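Shadow swapping (robot learning)

From the Jirmont robot learning pages. Entry written and kept up by Hrefna Frandsen.

Shadow swapping is a way of preparing training pictures for a robot arm that has a camera on its wrist. You take the pictures the arm recorded while somebody was guiding it through a job, and you change the shadow the arm throws on the table before the learning program gets to see them. The objects stay put, the fingers stay put, and the commands that go with each picture stay exactly as they were. Only the shadow is different. Then you train as usual and hope the robot stops caring about it.

I've been working on this with Sibel Tokgöz and Orlando Salazar for longer than I planned to (it was supposed to be a side project, ha), and people keep writing to ask how it works, so I'm putting it all on one page. Other groups may use the name for something a bit different. On this page it means our version.

Background

A wrist camera is a lovely thing to learn from. It moves with the hand, so whatever the fingers are going for tends to be close by in the picture, and you don't have to work out where the camera is compared to the hand every time somebody bumps a tripod. The price is that the camera also sees a lot of the robot's own doings. Put a lamp above and behind the arm and a big dark shape goes wherever the arm goes.

Now, the shape of that shadow is full of information. It gets smaller or larger or slides along as the hand goes up and down, and under a fixed lamp it does this in the same way each time. A learning program will happily use it. Why bother learning what a letter looks like from the side when the shadow tells you how far down to go? Sibel was the first of us to say this out loud. We had trained an arm to pick up foam letters and place them in a row, and it was doing beautifully, and then we moved the lamp to the other side of the bench and it closed its fingers on air. Over and over! It went down to the wrong height, squeezed, lifted nothing, and carried nothing very carefully to its place in the row.

The letter task

Foam letters are what we use for nearly all of our tests. They're light and soft, so a bad grasp doesn't break anything, and the shapes are different enough that the arm has to line up its fingers in a different way for each. An "o" is easy from any side. A "y" is a pest. The lowercase "i" is the one I have the most feelings about, with its skinny stem and the dot up top, and you really need one finger on each side of the stem and the hand turned the right way round.

The table is plain white. We chose that early on to keep things simple, and it turned out to be the hardest surface we could have picked for shadows, with no grain or pattern to break them up. Whatever the arm throws down there is the biggest thing the camera sees.

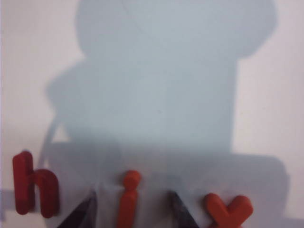

Wrist camera view of the letter task: "h", "i" and "y" on white, the two fingertips on either side of the "i", and the arm's shadow over most of the surface.

Look at how little of that picture is letter and how much is shadow. A person glances at it and goes straight to the three red shapes, but a learning program starts out with no idea that the blue-gray stuff doesn't matter. There's also a detail in there that cost us weeks: the thin slanted strip of shadow on the left, which looks like a cable or a narrow bit of arm. Thin strips are much harder to deal with than the big round lobes. More on those below.

How it works

First comes finding the shadow. We use a small model that marks each point of the picture as shadow or not shadow. Orlando trained it on pairs of pictures from our bench, one with the lamp on and one with only the soft room light, with the arm holding still in between. The edges of real shadows are blurry, so the model gives a value in between for the border instead of a hard yes or no. If you use a hard cutoff you get a crisp little outline left behind after the swap, and guess what the robot learns from then on. Yep. The outline.

Next comes lifting it. Inside the marked area we brighten the surface and shift its color back toward what the lit part looks like. Shadows on our table lean blue and the lit parts lean a bit pink, so brightening alone leaves a blue stain. The fingertips and the letters get left out of this step, which means you need a decent outline for those as well. Dark fingertips sitting over a dark band of shadow are where our outline goes wrong most often.

Last comes putting a new one in. We have a rough 3D model of the arm, and we know its joint angles at every moment, so we can pretend there's a lamp anywhere we like and work out where the shadow would land. We pick a lamp spot at random, draw the shadow, blur the edges and drop it in. Now and then we put in no shadow at all. For a short stretch of recording the pretend lamp stays in one place, and I'd say please don't skip that part. We tried a new lamp for every single picture and training got noticeably shakier. Flor Montoya, who joined us for the later tests, thinks the jumping around hid the small movements the program needs to follow, and I believe her, but we haven't run a proper test of it.

Results

Our training set was 200 guided runs of the letter task, all recorded with one lamp in one place. We trained one program on the runs as they were and one on the same runs with swapped shadows. The swapped set came to 4,000 short clips once we'd made all our variations. Then we tried both programs with the lamp in 5 places, including the original one.

With the lamp where it had always been, the plain program was a hair better. I want that on the page because people leave it out when they retell this! If your lamp is bolted down and your windows are painted over, the shadow is a perfectly good clue and taking it away costs you something. In the other places it was no contest. The plain program missed most of its grasps in two of them and did badly in the rest, and the swapped one carried on at nearly its usual level, apart from one low side lamp that made very long shadows. We hadn't included lamps that low in the swap, so fair enough.

We also tried the cheap thing, which is to mess with brightness and color across the whole picture and call it a day. Lots of people do this and it's a good habit. It helped a little with our moved lamp and no more than that. My guess is that it changes how dark the shadow is and leaves its shape alone, and the shape was what the program had latched onto.

Nidia Mamani repeated the work at the Cullville lab with a different arm and a wooden table, and saw the same pattern with a smaller gap. Her plain program held up better than ours did. The wood grain gives the camera something else to go by, so that's probably part of it, though her arm is also slimmer and throws less of a shadow to begin with.

Known problems

Thin shadows. Cables aren't in our 3D model of the arm. They droop and swing and we have no sensor on them, so the drawn shadows have no cable in them and the real ones do. Early on the finding step also missed cable shadows completely, which left a faint line running across an otherwise clean table. Orlando fixed a good part of that by adding more cable pictures to his pairs. It still fails where a faint line crosses a bigger shadow, and I don't have a nice answer for you there.

Letter shadows. Each letter has its own small shadow right next to it. We first wiped those and didn't put them back, and the letters ended up looking like stickers. Grasps got worse! These days we leave small shadows touching an object alone. That means the big shadow says the lamp is in one place and the small ones say it's in another, which is wrong as far as light goes, and the robot doesn't seem to mind. Sibel minds a great deal and is working on a version that redraws both.

Shiny surfaces. Doesn't work. The lifting step assumes a dull surface, and on anything glossy you get smeary patches.

Time. Making the swapped set takes 3 hours on our one decent machine. You do it once, before training, and the robot runs at its normal speed afterward.

Related methods

The obvious thing to compare it with is moving a real lamp around while you record. It works very well and I'd tell anyone to do it if they're recording from scratch. Shadow swapping is for the runs you already have. The two go together fine, and with a handful of real lamp moves mixed in, the low side lamp stopped being such a problem for us.

Another route is to train entirely on drawn scenes, where the shadows come from the drawing program and you can change them as you please. The Espinoza arm project did its early letter work that way. You then have to worry about everything else in the drawing being slightly off, foam especially, which squashes in ways that are a pain to copy.

Some people cut the shadow out altogether and train on flat, evenly lit pictures. For that you have to run the removal live on the robot too, and when it slips up the arm slips up with it. We gave it a go in December and the delay made the hand wobble on its way down.

Name

Orlando called the first script "peterpan" and the folder on our server still has that name, in case you get a copy of the code and wonder. Flor asked for something she could put in a talk title, and shadow swapping stuck.

See also: wrist cameras; foam letter task; lamp placement; outline errors at the fingertips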